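Week 4, second half: reading a bimanual result

Reading for Tuesday is the Jarkcombe report, sections 2 and 5. Skip the related work.

**What is claimed.** A policy trained on 1,409 two-arm demonstrations (the "Isska" set) learns to put tableware away, and adding a further 1,790 demonstrations from other kitchen tasks makes it better on layouts it hasn't met. The second half of that sentence is the one people cite.

**What was measured.** Success on 8 held-out layouts, scored by the same people who collected the training data. "Held-out" means the plates and mugs start in new spots. The objects themselves are the training objects. I would call that interpolation until someone shows me otherwise.

**Where I get stuck**

- The extra data also means extra training steps. There is no run with the small set and the longer schedule, so we can't tell data from compute.
- On 7 of the layouts the two policies are close enough that one lucky grasp would swap them. Most of the average gain comes from the remaining one.
- A plate that ends up in the rack crooked counts as a success in section 5 and as a failure in the appendix. Pick one!
- Resets were done by hand. How carefully? The report doesn't say.

The Liao baseline is single-arm, so beating it tells us very little about coordination. Look at what the task needs: a mug goes on a peg, a plate goes in a slot. One arm could do either, slowly.
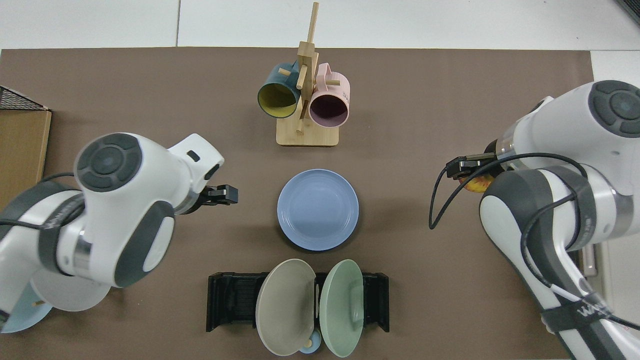
A better test would force a handover, or put the rack where only one arm can reach it. Rodulholm tried the first of these and got much lower numbers, with fewer trials than I'd like.

**For section.** Write half a page on which single extra experiment you would pay for, and what outcome would change your mind. "More seeds" is allowed but you have to say how many.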